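Why is paper white?

By Orathai Saengthong
May

168 shares
3 comments

Most paper is made from trees, and trees are not white. If you look at the end of a cut log, the wood is yellow, brown or even a bit pink. So where does the white come from?

Wood is made of tiny threads called fibres. They are held together by a sort of natural glue called lignin. Lignin is brown, and it makes wood stiff so that a tree can stand up.

At a paper mill, the wood is cut into chips and cooked with chemicals in a big tank. The cooking takes out most of the lignin and leaves a soggy mush called pulp. Brown paper bags are made from pulp like this. For white paper, the pulp has to be bleached as well.

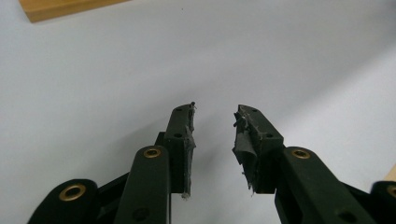

The fibres that are left are nearly clear, a bit like thin strands of glass. When lots of them are pressed together, light bounces about between them and comes back out in every direction. All the colours of light come back mixed up, and your eyes see that mixture as white. Snow looks white for the same reason.

Have you ever seen an old newspaper that has gone yellow? Newspaper is cheap to make, and much of the lignin is left in. Air and sunlight slowly turn it darker.

Try it yourself

Cut a piece of newspaper in half. Put one half on a sunny windowsill and the other in a closed drawer. Leave them for a week or two, then put them side by side and compare the colours.

Words to know

Fibre: a very thin thread
Pulp: wet, mushy fibres used to make paper
Bleach: to take the colour out of something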